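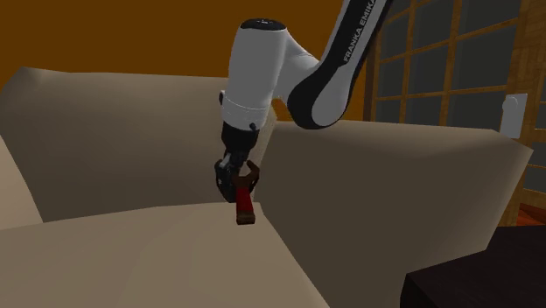

Issue 2, page 5

Celtia, the room simulator from Gashi: a long look after a season of use

I should say at the start that I came to Celtia with low hopes and a certain amount of grumpiness. We had been told in June that the turnover team at Jinutden would be getting a new planning tool, and the last new planning tool we got was a calendar that ate everyone's vacation requests. So when a box popped up on my screen with a Franka Emika arm dangling a little red block over a beige sofa, I made myself a large coffee and settled in to be annoyed.

Reader, I wasn't annoyed for long! We get furnished apartments ready between tenants over in Vesgate, and a surprising share of that work is picking small things up off seats. Remote controls, toy parts, pen caps, the odd fork. Celtia lets you put an arm in a rendered room, hand it an object and see how it gets in and out of the furniture, long before anyone spends money on the real thing. The part I enjoy most is the corner of the sofa, where seat and back and armrest all come together. Anyone who has cleaned a sofa for a living knows that corner personally, and it pleased me no end to see software people bothering with it.

Setup took me most of a morning, and a good bit of that was me hunting for my password. The rooms load quickly once you're in. You can move furniture, change where the arm is mounted and run the same job again from a different side. I logged 669 runs before I sat down to write this (the program keeps the tally, I would have lost track by lunch), and it crashed on me just twice, both times while I was dragging a bookcase through a wall, which I had coming.

The looks are plain. Fabric has no weave to speak of, walls are one flat color and the windows are dark whatever the hour. I thought that would bother me and it mostly doesn't. Where it does hurt is cushions. A real cushion gives when you press on it, and things slide down into the gap as you reach for them. In Celtia I have never had that happen in a way I believed, so I would treat its good results on soft furniture as a hopeful guess.

Now to what it changed for us, which I suspect is why most of you are reading. It has moved work around. Two of us used to do walk-throughs with a clipboard, and now we spend part of the day at a desk trying out mounting spots. I like it, my knees like it even more, but it is a different job and it took a while before the pay sheet said so. If your manager is bringing this in, ask early who will be doing the desk hours and what they'll be called. Ask too whether the cleaners get a login. Ours didn't at first, and the plans we made without them were poor ones. We had the arm parked in the very spot where the vacuum cart has to turn.

That brings me to the armchair layout, which has caused more talk in our break room than anything else in the package. The arm is bolted on a dark block right in front of the chair, over on one side, and it reaches up and over to get at the seat. It's a fine spot for the arm. Whether it's a fine spot for the people who share the room with it is where we split - and I mean split, there was raised-voice talk over sandwiches.
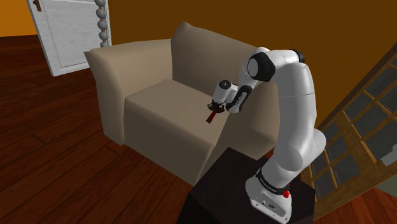 A reader of our first issue wrote in to say that she had no quarrel with the software, only with how the results get used: her shop was shown a smooth run on a screen and had its room times cut the very next week, before a single machine had arrived. She would like every plan to carry a line for the person who still has to make the bed.

I think she is right, and I wish Gashi would build that line in. There is a notes field, but it is tucked away under the export menu and it doesn't print. A simple way to mark walking space would help even more. At present I put a spare table where a person would stand, and then I forget and leave it in the file.

Price is $995 a seat for the year. For a place our size that stings a little, and I'd like to see a cheaper login for people who only want to look and leave comments. Support has been kind and quick, and they didn't laugh about the bookcase. I'm keeping my seat for another year and I've asked for a second one, to be shared by the cleaning crew.

Contact the newsletter desk | © 2023 Jinutden, Vesgate | Back to top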